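4. Talking about gray

4.1 Why I ended up with a whole section on it

When I planned this study I had gray down as filler. The interesting colors were going to be the blue-greens, where everybody expects people to disagree, and the browns, where they have a dozen food words to pick from (caramel, toast, gravy, and one memorable "old banana"). Gray was in the set mostly so that the blue-greens would have something quiet to sit next to. Then I started transcribing the Vuncombe interviews and found that my speakers slowed down on the gray cards more than on anything else. They hummed. They asked me whether they were allowed to say it was blue. One man put the card down, picked up the one before it, put that down too, and told me about his brother's truck.

So gray got its own section, and I'm glad it did, even though it wrecked my outline.

A reminder of the basics from Section 2, in case you skipped it (I would have). There were 132 speakers across the two towns, Vuncombe and Drernden, all of them adults who had painted or were about to paint at least one room in their home. I found most of them through Hagedorn, the paint and hardware store that has a branch in each town and very kindly let me set up a folding table near the key-cutting machine. Each speaker talked me through a handful of unlabeled cards and then told me, in whatever order they liked, about a room they knew well. The gray part of the corpus comes to 646 separate descriptions. By "description" I mean a stretch of talk in which the speaker is trying to say what a color is like, however long that takes, so a single word counts and so does the truck story.

4.2 Plain words first

The thing that surprised me most is how little people use the plain word by itself. In 270 of the 646 descriptions, the word "gray" never comes up at all. I don't mean that the speaker thought the card was some other color. If you asked them afterward, nearly all of them would agree, sure, it's gray. It just wasn't the word they reached for while they were working the color out.

What they reached for was usually a thing. Pencil lead, dishwater, the cat, wet sidewalk, dry sidewalk (these two are very different colors in Drernden and people will correct you), the inside of a mussel shell, a filing cabinet. I had expected the paint-store words to dominate, given where I was sitting, and there was a bit of that. Several speakers said "dove" and "slate" in a slightly embarrassed voice, as if they were reading from a menu. But the store words mostly turned up late in a description, after the speaker had already found their own comparison, and they worked like a translation for my benefit: "It's like the lid of my mother's roaster. So, I don't know, slate?"

I think that order matters a lot. If you only collected the last word a person says, which is how I did it in my pilot and how plenty of naming tasks are set up, you'd come away thinking that everybody in Vuncombe talks like a paint catalog. The mother's roaster would be gone.

4.3 Warm and cool

Okay, temperature words. I have a complicated relationship with these, and so did my speakers.

About the only sure thing I can say is that "warm" and "cool" were not opposites for most of the people I talked to. "Cool gray" was an ordinary phrase that came out quickly and without fuss. "Warm gray" tended to come with a preface. People said "what they call a warm gray," or "my daughter would say that's a warm gray," and then they looked at me to see whether they'd used it right. When I asked a follow-up, the explanations for "cool" were about the color (it has blue in it, it looks like winter) and the explanations for "warm" were very often about the room. A warm gray was one you could have a couch in front of.

Ieva Rozīte coded half of the interviews with me, and this was the point where our coding fell apart for a while. I was marking every "warm" as a color word. She was marking the couch ones as talk about comfort and leaving them out of the color tally completely. Our agreement on this one category was terrible! We went back and forth over it for most of October and in the end we made a third category, which we called "room-warm" in the codebook, and moved all the couch examples into it. After that we agreed nearly every time. I'd still rather have one category, personally. She'd rather have none. The compromise is in Appendix B.

4.4 Light words and dark words

Now for lightness, where I had the firmest prediction and where I was wrong in the most useful way. I'd assumed that people would place a gray on a line running from white to black, and use words like "light," "medium," and "dark" to say where on the line it fell. They did use those words. But the way they used them depended on what else they'd just been looking at, and often on what they had at home.

Dark gray was the easy end. "Charcoal" was far and away the most popular word for it in both towns, used by people who cook on charcoal, people who draw with it, and people who I'm fairly sure have never touched any. It's also the one store word that came out early in descriptions with no embarrassment whatsoever. I take that to mean it isn't a store word anymore. It has moved into the ordinary vocabulary, next to "navy," and the speakers who used it didn't seem to have the fuel in mind when they did. One woman described a color as "charcoal, like a blackboard," and she clearly heard nothing odd in that.

The light end was a mess. Very pale grays got called white, off-white, almost white, dirty white, "not quite anything," and "primer." Speakers were happy to switch between these in a single breath, and they switched most when something dark was close by. A pale card that had been "light gray" on its own turned into "white" once a charcoal card was beside it, and went back to gray when I took the dark one away. I hadn't planned to test this at all. It came out of the way the cards slid around on the folding table, and I only noticed when I was listening back and heard the same speaker call the same card two different things inside a minute.

Figure 3. Charcoal gray against a very light gray, almost white.
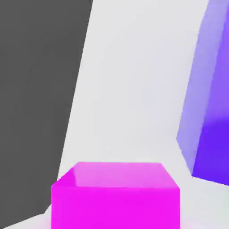 The switching wasn't even across the two towns, though, and I want to spend a little time on that. In Drernden, where a lot of the older houses have plaster walls that were never painted a true white, speakers were much more willing to stay with "gray" for the pale cards whatever was lying next to them. They had a use for the word. Several of them told me, with some heat, that their hallway was gray and that the previous owners had been wrong to call it white. In Vuncombe, where the housing is newer, a pale gray wall was generally just a white wall that somebody had paid more for.

I don't want to oversell this. Housing age is tangled up with speaker age in my sample, because the people in the older Drernden houses were mostly older themselves, and I can't pull the two apart with the interviews I have. The Hullel recordings might help someday. That collection holds close to 900 interviews with people from the same region, made long before anyone had heard of me, and the interviewers asked a lot about houses. They didn't ask about color, sadly, but people bring it up anyway when they talk about a kitchen. I've listened to a small part of it so far, and the word "gray" is in there plenty, attached to stoves and weather and one very much disliked bedroom.

4.5 Flatness, and other things that aren't color

One last group of words gave us trouble, and it's the group for surfaces. "Flat," "dull," "chalky," "shiny," "dead." Strictly speaking, none of these tell you what color a thing is. My cards all had the same finish, too, so in theory there was nothing for the words to be picking out. Speakers used them all the same, and they used them for gray much more than for the browns or blue-greens. A gray was "flat" if it had no hint of another color in it. Give the same person a gray with a touch of green, and "flat" disappeared, and you'd hear "soft" or "kind of mossy."

We decided to keep the surface words in the tally wherever the speaker went on to compare the card with another card, and to drop them wherever the talk drifted off to actual paint cans. That rule is easy to apply and I don't love it. A man in Vuncombe who said "dead, like eggshell finish when you've gone over it too many times" was doing both at once, and we had to flip a coin for him. He's in. The counts with and without the surface words are given side by side in Appendix C, and I'll come back to them when I get to the browns.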